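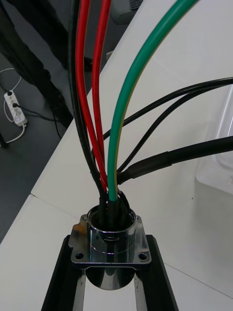

How to fit a panel-mount cable socket

A panel-mount socket gives you a clean place to plug in a cable on a box, a rack plate or a wall cover. The job takes one evening, and most of the time goes into marking out.

What you need

A drill and a step bit
A center punch
A small round file
Masking tape and a fine pencil
Machine screws with lock nuts
The socket and its paper template

Marking the panel

Cover the area with masking tape and draw on the tape. Find the center of the hole first, then draw one line across and one line up through it. If you are fitting more than one socket, measure every center from the same edge of the panel. Measuring from one hole to the next lets small errors add up.

Imke Brinkmann, who fitted the patch panels at Stodness, keeps 70 mm between centers for large plugs. That leaves room for fingers. Check it against your own plugs before you commit.

Tape the template over the crossed lines and punch the middle of each hole. If the template is missing, hold the flange flat on the panel and mark through the screw holes with the pencil.

Drilling

Clamp the panel to a scrap board. Drill the large hole slowly with the step bit and stop one size short. File the rest by hand, trying the socket often. A hole that is too big can't be hidden if the flange is narrow.

Drill the screw holes last. On thin aluminum (2 mm or less) use a low speed and light pressure, or the bit will grab. Remove the burrs on both sides and peel off the tape.

Wiring and fitting

Decide now whether the socket goes in from the front or the back. Some types can only be soldered before they are mounted, so read the sheet. Slide the heat shrink onto the cable before you solder — it won't go on afterward.

Put in all the screws loosely, square up the flange by eye, then tighten them a little at a time, working diagonally. Test every contact with a meter before closing the box.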